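Section 4 – Cups, saucers and the back row
Guest Kitchen Setup Guide, Narnach Apartments
Revised May 21, 2022

Do this after the counter is wiped. Cups last, always.

4.1 Protective sheet

1. Clear plastic sheet first. Lay it flat on the counter, long side front to back.
2. Flat wood strip across the near end.
3. Fold the edge of the plastic up around the strip, press down, roll away from you. Both hands.
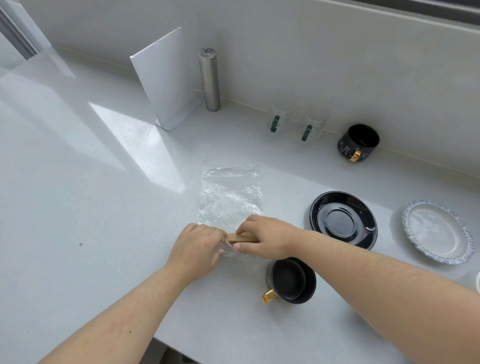

4. Keep it tight. Loose roll won't fit the 55 cm slot in the Jundel drawer unit.
5. Creases are fine. Holes are not – bin it and take a new one from the Akon box (100 sheets, next order in September).

CAUTION: No cups on the plastic, ever. They slide.

4.2 Cups on saucers

1. Dark saucer takes the brown cup with the white inside.
2. Saucer with the scalloped blue-gray rim takes the all-white cup.
3. Set the two side by side, middle of the counter. Handles out – brown one left, white one right.
4. Fingertips on the saucer rims to line them up. Dont push the cups.
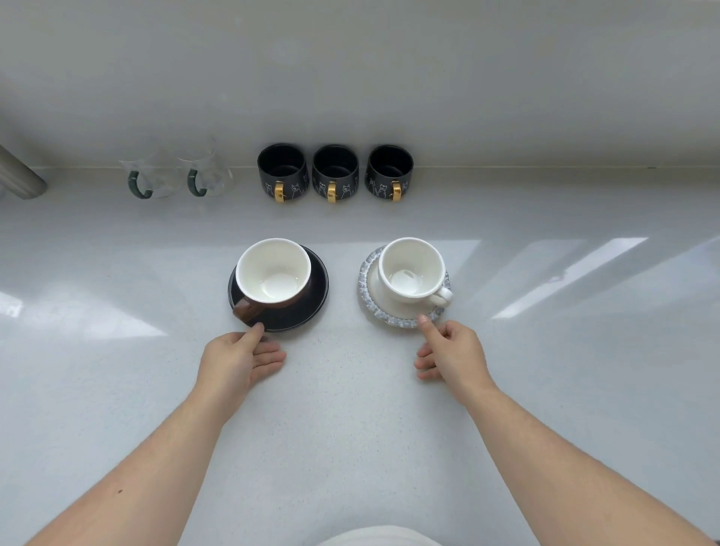

Comment from the Vlachou building: we were told to put the cup dead center, but guests kept knocking the spoon off. Could step 4 say to leave more room at the front of the saucer?

Yes, do that. A bit toward the back is OK, as long as the cup sits steady. Spoon goes in front, bowl to the right. Will add it to the printed card when we next run off 200.

4.3 Back row

1. Glass cups with the green handles to the left. Side by side, handles facing front.
2. Black cat mugs to the right of the glass ones, in a row along the wall.
3. Move mugs by the body. The gold handles scratch if they knock together.
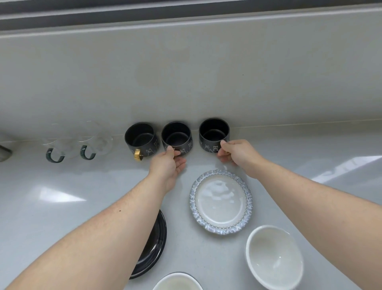
4. Leave a finger's width between mugs. Check for chips at the rim while your there.
5. Turn the gold handles toward the front left, all the same way.

NOTE: Microwave warning goes on the inside of the cabinet door. Gold trim, so no mugs with gold handles in the microwave.

Chipped or missing piece – write it on the stock sheet, shelf 40, and use a spare from the same shelf. Don't mix sets between apartments.

Next: Section 5, Drawers and cutlery.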